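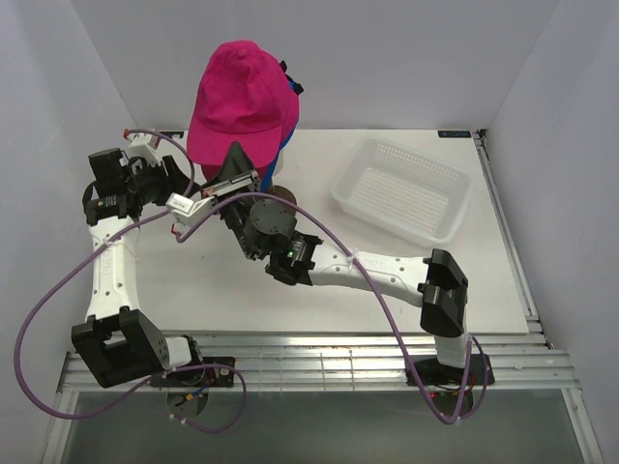

图4-1 帽架与棒球帽

第四章 影片页面与首映活动的设置

4.1 适用范围

本章适用于使用Nekari艺人站点管理系统(以下简称“本系统”)的站点管理员与内容编辑,说明如何为音乐影片、巡演纪录片及现场录像建立专题页面,并在影片公映前后安排预告、访谈、留言及放映场次等内容。

本章假定站点已按第二章完成域名绑定,并已按第三章建立艺人资料与唱片目录。尚未建立唱片目录的站点仍可创建影片页面,但4.6节所述的曲目关联功能不可用。

本章操作示例取自纪录片《Stiltdale》的专题页面。该片由Songül Yurt执导,记录歌手Debora Orlandini录制同名专辑的过程,首映影院为Koutsoukos剧场,票务由Skisier提供。读者操作时应以自己站点的名称和资料代替示例中的相应内容。

4.2 开始之前

请在建立页面之前备妥下列资料:

影片正式片名,以及在各语言版本中使用的译名。
片长、分级及字幕语种。
导演、制片、摄影、剪辑、混音等主要职员的署名方式。署名应与影片片尾字幕一致。
横版主视觉图与竖版海报各一张。
预告片文件,或已在外部视频服务中发布的预告片地址。
发行方书面确认的首映城市、影院与公开时间。
已取得授权的歌曲清单及其使用范围。

注意:影片中使用某首歌曲的授权,通常并不包含在网站上单独播放该歌曲的授权。请在上传任何音频片段之前,向唱片公司或版权代理人核实。本系统不对上传内容的权利状况作自动判断。

执行本章操作的账户须具有“专题编辑”权限。发布页面、开启留言板及发送会员通知另需“发布”权限。两项权限可授予同一账户。权限的授予方法见第二章。

4.3 建立影片页面

1. 登录管理后台,在左侧菜单中选择“专题”,然后选择“影片”。
2. 点选“新建影片页面”。系统显示空白表单。
3. 在“片名”栏填写影片正式片名。书名号由页面模板自动添加,请勿在此栏内输入。
4. 在“网址名称”栏填写页面网址的末段,仅可使用小写拉丁字母、数字与连字符。示例页面使用stiltdale。
5. 在“所属艺人”栏选择艺人。影片涉及多位艺人时,请先选择主要艺人,再使用“添加相关艺人”逐一加入。
6. 在“状态”栏选择“筹备中”。
7. 点选“保存草稿”。

保存后,页面上方显示草稿编号。与技术支持联络时请提供此编号。

注意:页面一经发布,网址名称即不可自行修改。如确需变更,应由站点所有人提出书面申请。变更后旧网址将自动转向新网址,外部网站所嵌入的播放窗口则须由对方重新设置。

状态栏可选的各项含义如下。

筹备中:页面仅对管理后台用户可见。
预告:页面对公众可见,显示片名、主视觉图、简介及预告片,不显示购票入口。
首映:显示首映场次与购票入口,并可开启留言板。
公映:显示全部场次,按城市排列。
点播:场次列表收起,改为显示观看入口。
存档:页面保留全部文字与图片,留言板转为只读。

状态可由管理员手动切换,也可按4.8节所述预先设定切换时间。由“存档”退回其他状态时,留言板不会自动恢复,须重新开启。

4.4 填写简介与职员表

4.4.1 简介

简介分为短简介与长简介。短简介显示于首页横幅、搜索结果及会员通知邮件中,以300字为限,超出部分不予保存。长简介显示于影片页面正文,以3000字为限。标点与空格均计入字数。

短简介应能独立阅读。请在其中写明影片的题材、导演及主要出镜艺人,不要使用“详见下文”一类的表述。通知邮件中的短简介不保留分段,撰写时请以一个自然段为宜。

长简介可以分段,可以设置小标题,并可插入引文。媒体评论应注明作者及刊登处,并于上线前取得刊登方同意。歌迷留言如需引用至长简介,应先征得留言人同意,并以其会员昵称署名。

4.4.2 职员表

1. 打开影片页面草稿,选择“职员”标签。
2. 点选“添加一行”,在左栏填写职务,在右栏填写姓名。
3. 同一职务有多人时,请将各人姓名分行填写,系统将自动合并显示职务名称。
4. 使用行首的拖动柄调整次序。
5. 点选“保存草稿”。

姓名应保留原文拼写。例如Songül Yurt姓名中的变音字母不得以普通字母代替。如在预览中发现变音字母显示为方框或问号,说明站点所选字体不含该字符,请在“外观”菜单中改用标注为“扩展拉丁”的字体。

影片职员与唱片职员分别保存。某人同时参与影片与专辑制作时,须在两处各自填写。若两处拼写完全一致,系统会在其姓名上添加链接,指向列有其全部作品的页面。

4.5 上传预告片与访谈

预告片与访谈视频共用同一媒体库,但在页面上的位置不同。预告片显示于主视觉图下方,访谈显示于“幕后”栏目。每个页面可设2支预告片,访谈不限数量。

1. 在影片页面草稿中选择“视频”标签。
2. 点选“上传文件”或“填写外部地址”。
3. 上传文件时,请等待进度条完成并出现“已转码”字样,再进行下一步。转码期间可以离开此标签,但不得关闭浏览器窗口。
4. 在“类型”栏选择“预告片”或“访谈”。
5. 填写标题与说明。访谈的说明中应列明受访者与采访者。
6. 选择封面画面。系统默认使用视频首帧,首帧为黑场时请手动指定。
7. 上传字幕文件,并选择相应语种。
8. 点选“保存”。

较长的访谈建议设置章节。章节在播放进度条上以短竖线标示,观众可以直接跳转。设置章节的方法如下。

1. 在视频列表中找到该访谈,选择“编辑章节”。
2. 播放至章节起点,点选“在此处添加”。
3. 填写章节标题。
4. 对其余章节重复以上操作,完成后点选“保存章节”。

示例页面中,Debora Orlandini的长篇访谈按话题划分章节,标题依次为“早期小样”“弦乐编配”“录音棚里的冬天”“与导演的合作”。章节标题宜简短,在手机页面上过长的标题将以省略号截断。

注意:修改视频文件后,原有章节按时间位置保留,不会随内容移动。重新剪辑后的访谈,应逐一检查章节起点。

警告:请勿以“访谈”类型上传影片正片或正片的长段节选。“幕后”栏目的视频不受观看权限控制,任何访客均可播放。正片只能按4.10节所述方式接入。
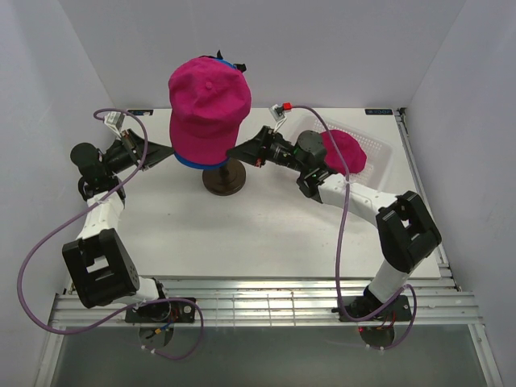

预告片如需在公开之前供媒体审看,可生成审看链接。选择该视频,点选“生成审看链接”,填写收件人名称,系统即在画面上叠加该名称作为水印。审看链接可随时撤销,撤销后已打开的播放窗口将在刷新时失效。每位收件人应使用单独的链接,不得多人共用。

4.6 关联专辑与曲目

影片页面可与唱片目录中的专辑及曲目建立关联。建立关联后,影片页面显示“影片中的音乐”栏目,相应专辑页面则显示影片的海报与链接。

1. 在影片页面草稿中选择“音乐”标签。
2. 点选“从唱片目录中选择”。
3. 勾选相关专辑。如仅涉及个别曲目,请展开专辑后单独勾选。
4. 对每首曲目选择版本,可选项为“录音室版”“现场版”“小样”及“影片专用版”。
5. 如曲目已获在线试听授权,勾选“允许试听”。
6. 点选“保存草稿”。

由其他艺人创作或演唱的曲目不在本站唱片目录之内,可使用“手动添加”填写曲名、作者与演唱者。手动添加的曲目不提供试听。

曲目按其在影片中出现的先后排列。不希望在公映前公开曲目次序的,可勾选“按曲名排列”,待页面进入“公映”状态后再行取消。

注意:“影片专用版”是指仅在影片中出现、未随任何唱片发行的录音。请勿将混音不同的录音室版归入此类,否则歌迷将在购买页面上找不到对应商品。

4.7 设置首映场次与票务

4.7.1 添加放映场地

1. 在左侧菜单中选择“场地”,点选“新建场地”。
2. 填写场地名称、城市与详细地址。
3. 在“可售座位”栏填写实际向公众出售的座位数,不包括嘉宾席、媒体席及设备占用的座位。示例中Koutsoukos剧场填写为346。
4. 填写无障碍设施的情况,包括轮椅席位、助听设备及陪同人员的入场办法。
5. 点选“保存”。

场地资料可供同一站点的全部影片页面与演出页面共用。修改场地资料将影响所有引用该场地的页面。仅在某一场次中有所不同的事项,例如临时更换入口,应填写在该场次的“备注”栏。

4.7.2 添加场次

1. 返回影片页面草稿,选择“场次”标签,点选“添加场次”。
2. 选择场地,填写放映日期与开始时间。时间以场地所在地的当地时间为准。
3. 如有映后交流,勾选“映后活动”,并填写出席人员。出席人员未获书面确认的,请填写“嘉宾待定”。
4. 选择字幕语种。
5. 在“票务”栏选择“Skisier”,并填写票务方提供的活动代码。
6. 点选“测试连接”。显示“已连接”后,点选“保存”。

如显示“代码无效”,请检查代码首尾是否带有空格。如显示“活动未公开”,说明票务方尚未开放该场次,可先行保存,页面将显示“即将开售”,并在票务方开放后自动更新。

本系统不保存购票人的付款资料。退票、改签及座位调换均由票务方办理,管理员不应在留言板或电子邮件中向歌迷承诺退款。

4.7.3 会员优先购票

开启会员优先购票后,系统向符合条件的会员发放一次性购票码。发放条件可按会员类别设定,也可按入会时间设定。

1. 在场次列表中选择相应场次,点选“会员优先”。
2. 选择符合条件的会员类别。
3. 填写优先购票的开始与结束时间。
4. 填写每个购票码可购张数。
5. 点选“生成并预览”,核对名单。
6. 确认无误后点选“发放”。

警告:购票码一经发放即不可收回。名单有误时,只能通过票务方取消相应代码,届时该场次已发放的其余代码也将一并停用。请务必在预览中核对会员类别。

4.8 安排上线时间

影片消息常于放映活动现场首次公布。为避免页面早于现场公布而出现,本系统提供定时发布与手动发布两种方式。

采用定时发布时:

1. 打开影片页面草稿,选择“发布”标签。
2. 点选“添加时间点”,填写日期与时间。
3. 选择到达该时间点后页面应进入的状态。
4. 如需继续安排其他状态,重复以上操作。
5. 点选“启用时间表”。

时间表启用后,页面上方出现蓝色提示条,显示下一个时间点。在此期间仍可修改页面内容,修改内容随下一次状态切换一并公开。需立即公开修改内容的,点选“立即更新”。

采用手动发布时,请由具有“发布”权限的人员在现场或与现场保持联络,待公布完毕后点选“发布”。页面公开通常即时完成。站点启用了缓存服务的,应在发布后执行一次“清除缓存”。

若现场公布的时间可能延后,不宜使用定时发布。示例页面在十月的首映活动中采用手动发布,由剧场内的工作人员在导演致辞结束后通知编辑。

注意:夏令时与标准时交替期间,请特别核对时间表所用时区。站点时区与场地时区不同时,时间表一律以站点时区为准。

4.9 留言板与歌迷互动

4.9.1 开启留言板

1. 打开影片页面,选择“留言”标签。
2. 将“留言板”设为“开启”。
3. 在“可留言者”栏选择“全部访客”“注册用户”或“会员”。
4. 在“审核方式”栏选择“先审后发”或“先发后审”。
5. 点选“保存”。

影片上线初期留言量较大,建议将审核方式设为“先审后发”,并安排人员轮流值守。表达喜爱、祝贺或期待的短留言,即使内容相近,也应予以通过,不得仅以重复为由删除。

4.9.2 剧透标记

影片放映后,留言中可能出现对内容的具体描述。管理员可为留言加上剧透标记,加注后留言正文默认遮盖,读者点选后方可阅读。留言人亦可在发表时自行勾选。

下列内容应加剧透标记:
影片结尾及片尾彩蛋的内容。
尚未公开的曲目或合作艺人。
映后交流中由出席人员要求暂不外传的消息。

4.9.3 处理不当留言

对于含有侮辱、个人联系方式、盗录影片链接或转售门票内容的留言,应先点选“隐藏”,再填写处理理由。隐藏的留言对公众不可见,但保留在后台备查。确认无需保留的,由具有“发布”权限的人员删除。

歌迷对影片或专辑提出批评,不构成隐藏或删除的理由。

4.9.4 艺人回复

艺人本人回复留言时,应使用带有“艺人”标识的账户。工作人员代为发布消息的,应使用站点账户并在文末注明“站点编辑”。不得以艺人账户发布未经本人确认的内容。

4.10 接入点播服务

影片结束影院放映后,可将页面状态切换为“点播”。本系统不直接存放影片正片,观看入口由点播服务商提供。

1. 在影片页面选择“观看”标签。
2. 点选“添加观看入口”,选择服务商。
3. 填写服务商提供的影片地址。
4. 选择可观看的国家或地区。
5. 选择观看方式,可选项为“租看”“购买”及“会员免费”。
6. 点选“保存”,然后使用“按地区预览”检查显示结果。

对于不在可观看范围内的访客,页面显示“您所在的地区暂未开放”。可在此提示下方添加一段说明,例如实体光盘的发行计划。发行计划未经发行方确认的,请将说明留空。

4.11 发布前检查

发布影片页面之前,请使用“预览”功能分别查看桌面版与手机版,并核对以下各项:

片名与译名无误,网址名称已获站点所有人确认。
短简介在手机版横幅中完整显示。
职员姓名的拼写与片尾字幕一致。
预告片可以播放,字幕语种标注正确。
曲目版本选择正确,未获授权的曲目没有勾选“允许试听”。
场次时间为场地当地时间。
购票入口指向正确的活动。
留言板的审核人员已安排到位。

检查完成后,由检查人在“发布”标签的“检查记录”栏填写姓名与所用设备。检查人与页面编辑宜为不同人员。

4.12 常见问题的处理

页面已发布,首页横幅仍显示旧影片。
横幅由“外观”菜单单独控制。请打开“首页横幅”,将来源改为“最新影片”,或手动指定页面。

预告片有画面而无声音。
请检查源文件的音轨格式。多声道音轨须先转为立体声再行上传。以外部地址引用的视频,应在原视频服务中处理。

会员未收到购票码。
请先在会员资料中查看邮件地址与发放记录。记录显示“已送达”的,请会员检查垃圾邮件夹。记录显示“退回”的,应请会员更正地址,然后点选“重新发送”。重新发送不会生成新代码。

场次显示“已售完”,而票务方仍有余票。
通常因票务方调整了座位分配所致。在该场次中点选“同步座位”即可。同步后仍不一致的,以票务方数据为准,并暂时将购票入口改为“前往票务网站查询”。

留言板中出现大量相同链接。
请将审核方式改为“先审后发”,并在“屏蔽词”栏加入该链接的域名。已发表的留言可使用“按内容筛选”后批量隐藏。

职员姓名没有生成链接。
请比对影片与唱片两处的拼写,包括变音字母、连字符及姓名之间的空格。更正后保存两处资料,链接将在下次更新页面时生成。

以上方法未能解决问题的,请记录草稿编号、浏览器版本及出现问题的时间,通过后台“支持”菜单提交。涉及票款与座位的问题,请直接联络票务方。唱片预售页面与影片页面的联合推广设置见第五章。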